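Looking After Game Discs, Cartridges and Controllers at Home

Filed under: Household Tips
28 September 2023

A shelf of games takes very little upkeep if you do a small amount of it regularly. Most of the discs and controllers that get thrown out could have been cleaned or repaired with things already in the kitchen drawer. These are the methods I use on my own collection, which covers 28 years of buying and not much selling.

Cleaning a disc

Start with your hands. Wash and dry them, then hold the disc by the edge and the center hole.

Blow off loose dust first. If you wipe a dusty disc you drag the grit across it and make new scratches. Use a clean microfiber cloth, the kind sold for eyeglasses, and wipe in straight lines from the center hole out to the rim. Do not wipe in circles. A scratch that runs around the disc follows the data and is much harder for the drive to read past than one that crosses it.

For fingerprints or anything sticky, dampen the cloth with lukewarm water and one drop of dish soap. Wipe, then wipe again with a cloth dampened in plain water, then dry with a third. Leave the disc standing on its edge for 10 minutes before it goes back in the machine.

Skip paper towels, furniture polish, window cleaner and anything with ammonia. Toothpaste is the old trick for light scratches. It is an abrasive, and it can help on a disc that already fails to load, but it will leave a haze. I would only use it on a disc I had given up on. It should never be used on Blu-ray discs, where the data sits just under a thin coating.

Check the label side too. On CDs the data layer is right below the printing, and a deep scratch on top cannot be polished out. If you hold the disc up to a lamp and see pinholes of light, that part of the data is gone.

Cleaning cartridges

Old cartridges usually fail from dirty contacts. Blowing into them puts moisture on the metal and makes it worse over time.

Dip a cotton swab in isopropyl alcohol, 90 percent or better, and press out the extra on the rim of the bottle. Rub the contacts up and down, not side to side. The swab will come away gray or black. Keep going with fresh swabs until one comes away clean, and then go over everything once with a dry one. Let the cartridge sit before you try it.

If the contacts still look dull, a white pencil eraser rubbed lightly along the metal will often bring them up. Brush away every crumb afterward. Sandpaper of any grade is a mistake, even the fine 600 grit some people recommend -- it takes the plating off and the contacts corrode faster from then on.

Controllers and plastic instruments

Unplug or take out the batteries first. Run a wooden toothpick along the seams to lift the dirt out, then wipe the shell with a barely damp cloth. For the gaps around buttons use a dry, soft toothbrush and hold the controller upside down so the crumbs fall out and not in.

Plastic drums and guitars need a bit more. Rubber drum pads hold skin oil and can go tacky. Soap and water on a cloth will fix mild cases. On the guitar, the strum bar collects dust at the pivot, and a short burst of canned air from each side is normally enough. Keep the can upright when you spray.

In-ho Shim wrote in to say that the battery springs on his drum kit had turned green. White vinegar on a cotton swab dissolves that crust. Go easy, wear gloves, and follow it with alcohol so the vinegar does not stay on the metal. If the spring has thinned or snapped, it needs replacing.

Take batteries out of anything you will not use for a month or more. I do mine in December, when everything comes out of the closet anyway.

Storage

Keep discs upright in their cases, like books. A stack of loose discs on a shelf will scratch, and a tall pile can warp the ones at the bottom. Room temperature is fine, but attics, garages and sunny windowsills are not.

Cartridges do well in lidded plastic boxes. I use 3 Gurkby boxes, one for each system, with a packet of silica gel in each. Plain shoe boxes are all right in a dry house -- in a damp one they soak up moisture and hold it against the labels. 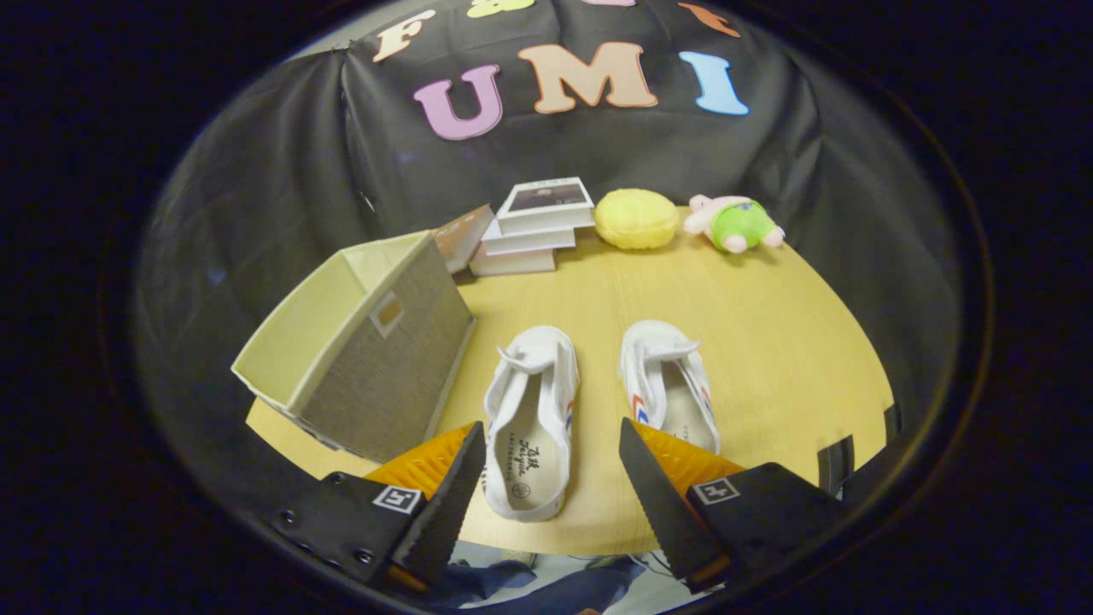 Cables should be coiled loosely, never wound tight around the controller. The bend where the cable meets the plastic is where the wire breaks. A strip of hook-and-loop tape or a bread bag clip will hold the coil. Write the name of the system on a piece of masking tape and fold it around the plug end. Power adapters especially need this, as many of them fit more than one machine and the wrong voltage can kill a console.

Removing price stickers

Warm the sticker with a hair dryer on low and peel slowly from one corner. If it leaves glue behind on a plastic case, a little cooking oil on a cloth will loosen it in a few minutes. Wash off the oil with dish soap.

Do not use oil on cardboard boxes or manuals. It stains and never comes out. On cardboard, use the dryer alone and stop if the print starts to lift.

Dust and the console itself

Vacuum the shelf, and the floor under it, before you clean the machine. Use the brush attachment on the outside vents with the console off and unplugged. Leave a hand's width of open space behind it, and do not set it on carpet. If the fan is still loud after the vents are clear, the dust is inside and the case will have to be opened, so look up the steps for your exact model before you reach for a screwdriver.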